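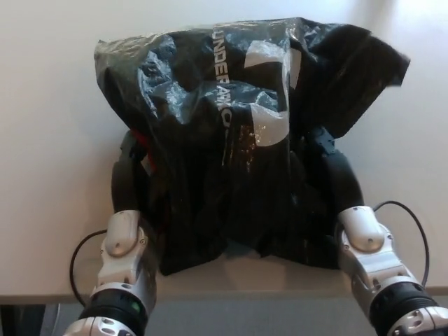 What do you all do with the big plastic bags you get from clothing stores?

I flatten mine, fold them in thirds and stand them up in a shoebox in the closet. The ones with holes go in the store drop-off bin.

OK so I'm the one who asked, and I guess I should explain the situation. I have a whole kitchen drawer of these and it no longer closes. Grocery bags I can handle (they get used for the bathroom trash), but the thick shiny ones from sports stores are so big and so slippery that they pop right back open! Mine are mostly black and I can't bring myself to toss them. Any tricks welcome.

grurnilance
Member, 2467 posts
Triangle fold! You make a long strip and then fold it over and over like a paper football and tuck the end in. My whole collection fits in a tissue box.

Enus70
Triangle fold is great for grocery bags, terrible for the thick ones. I tried it on a big department store bag and it sprang open in the drawer overnight. Roll them and use a rubber band.

grurnilance
Mine stay shut just fine, you have to get the air out first. Lay it on the table and push from the bottom up toward the opening with your forearm.

Rodrigo Lobo
Going to disagree with both of you, sorry. Folding bags is a hobby, and I say that as a guy who did it for years. I stuff them all into one bag and hang it on the back of the pantry door. Takes me two seconds.

Enus70
And then you want the big one and have to pull out 300 little ones to get to it. No thanks.

Rodrigo Lobo
The big one is the one on the outside, so I know exactly where it is :)

OK, original poster again. I had a go at it last night on the table, with the forearm thing, and I do think it's the best tip so far — the wrinkles never come out but who cares about wrinkles.
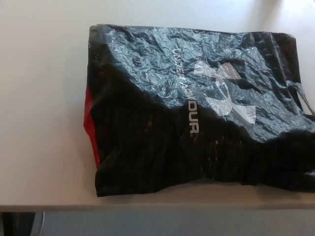 After that I went in thirds the long way, then rolled from the closed end so the air had somewhere to go. Then a rubber band. So grurnilance and Enus70 both get credit, and Rodrigo, I'm keeping your idea for the grocery ones because life is short. I got through half the drawer before I got bored.

mota_k
Do you guys reuse them for anything, though? I keep gym shoes in mine when I travel so the soles don't touch my shirts. I have 2 that have lasted since a trip in September.

Hidier
Same here, shoes and wet swimsuits. I wouldn't put anything damp in and forget it, ask me how I know. I threw out a good towel over that.

Enus70
Donation runs too. They hold way more than a grocery bag and the handles don't rip.

grurnilance
Depends on the handles! The punched-out kind rip on me every time I put jeans in.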